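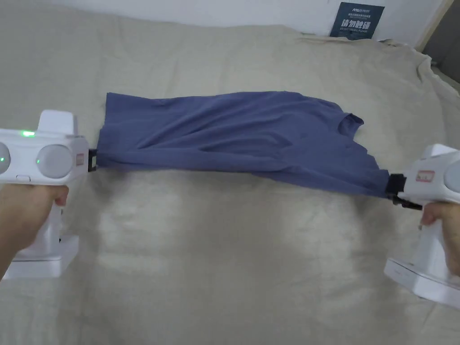
Week 4: Who folds the shirts?
Work and Automation, spring section
Notes by Yae Murakami, posted May 26, 2020

Okay, a few of you asked for the notes from the folding lecture in written form, so I've typed up what I said plus the parts I ran out of time for. It's long. The reading questions are at the bottom, as usual.

Quick recap of last week. We split a job into tasks, and we said a machine almost never takes a job whole. It takes a task, or half a task, and then somebody has to rearrange what's left. Keep that in your head, because the laundry case is the cleanest version of it I know (no pun intended, and I heard the groans last time too).

The case: Primel, a commercial laundry

Primel does bed linen, towels and staff uniforms for small hotels and clinics. The plant we're looking at is the one they call Lidside. It has 19 people on the day shift, and when I first visited, six of them did nothing but fold. The washing side was already pretty automated by then. So was ironing flat sheets: you feed a sheet in at one end and it comes out pressed and folded at the other. Flat, square, always the same size. Machines love that.

T-shirts are another story. If you've never thought about why a T-shirt is hard, go home and pull one out of a basket without looking. What did you get hold of? A sleeve? The hem? Could be either one, and it's a different job each time. A box stays a box when you pick it up, but a shirt turns into something else as soon as you lift it. It twists and it sags in the middle. One end opens out fine and the other bunches up like a rope.

A person sorts this out without thinking. You feel the collar before you see it, you give the whole thing a shake, you run your thumb along a seam until you hit a corner. I asked one of the folders at Lidside to tell me how she finds the shoulders, and she stopped, looked at her hands, and started laughing. She'd been doing it for years and had never once had to put it into words!

That's your first term for this week, by the way. TACIT SKILL: knowing how to do something you can't fully explain. Please use it properly in the midterm. It doesn't mean "simple," and it doesn't mean "natural talent" either. It gets learned, on the job, usually from the person standing next to you.

So how do you teach it to a machine?

For a long time the answer was that you write rules. Find the corner, move the arm to the corner, close. You can imagine how well that goes with a crumpled shirt. The newer answer is that you have people do the task, lots of times, and you record what they do. The people hold the grippers themselves, one in each hand, and work the garment through those black jaws instead of with their fingers. The robot's future hands, your actual arms. The recordings are what the software learns from.

I got to try it, and I was terrible. Your fingertips are gone. Everything your thumb used to tell you, you now have to get with your eyes. You pinch one end, pinch the other, pull, and if you've grabbed too much cloth on one side the shirt goes tight along the top and hangs baggy underneath. Then you put it down and start over. It took me four tries to get one shirt level enough to lay flat, and the woman training me did hers while talking to me about her car.
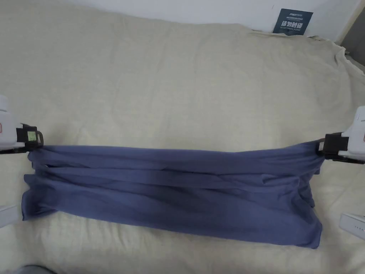 And that brings me to the part I care about most, which is what the recording work does to the people who do it. I have three things to say here, and the last one is a bit of a rant.

First, slowness. At Primel the folders used to be measured on pieces per hour. When some of them moved over to demonstration work, the supervisor kept the old habit of looking at the count, and it made everybody miserable. A good demonstration is careful. You want the grip to be clean and the pull to be even, and you want the awkward starts in there too, because a machine that has only seen tidy shirts is going to fall apart on a messy one. Pieces per hour tells you next to nothing about that. They did change the measure in the end, after a pretty tense meeting in March. What they changed it to is in the handout from Week 3, second page.

Second, the body. People assume that automation means less strain. Maybe, later on, for somebody. But holding a tool out in front of you, elbows up, squeezing and releasing, is its own kind of strain, and it's different from the strain you had before. The folders told me their lower backs were better and their forearms were worse. When you write your case study, ask about this separately. If you just ask "is the work easier now?" you'll get a shrug.

Third, and this is the rant. Whose skill is it? The folding robot that Primel is planning to buy comes from a supplier called Buzatu. The scheduling and tracking software, Luma, decides who's on which table and keeps a log of the demonstrations. In the Luma log, a demonstration has a start time, an end time and a garment type. It has no name on it. I understand the privacy argument, I do, and I'd probably make it myself if I were in the union's chair. But think about what it means when it's time to talk about pay. The thing of value came out of somebody's arms, and in the paperwork it came out of Table 2.

One group in class argued that it's no different from a senior worker training a new hire, and we don't pay royalties for that. Good point, and I want you to take it seriously. My answer (you can disagree, several of you did, loudly) is that the new hire is one person and goes on to stand beside you. A recording can go to every plant the supplier sells to.

What changed for the six folders

I promised you the follow-up. I can't give you an ending, as the plant is still in the middle of it. Right now some of the folders fold, some record, and most of them swap between the two during the week. The swapping was their idea. They said a whole day of recording made them clumsy when they went back to folding by hand, and a whole day of hand folding made them impatient with the grippers. Management hadn't planned for any of that.

There's also a new job that didn't exist before, checking recordings and throwing out the bad ones. It pays a little more. Everyone agrees the experienced folders are the best at it, as they can spot a lousy grip from across the room. The job posting, however, asked for computer experience. You can guess how that went over. We'll come back to it in Week 6 when we do hiring and credentials.

Reading questions

Pick two, one page each, double spaced.

Take a task you do with your hands every week and write instructions for it. Give them to someone who has never done it. Where did the instructions fail?

Was pieces per hour ever a good measure of folding? Who was it good for?

Suppose you're bargaining for the folders at Lidside. Would you ask for names in the Luma log? Say what you'd be giving up.

Case study proposals go in the shared folder, same place as before. If your workplace contact has gone quiet, come talk to me before you switch topics, I may know someone.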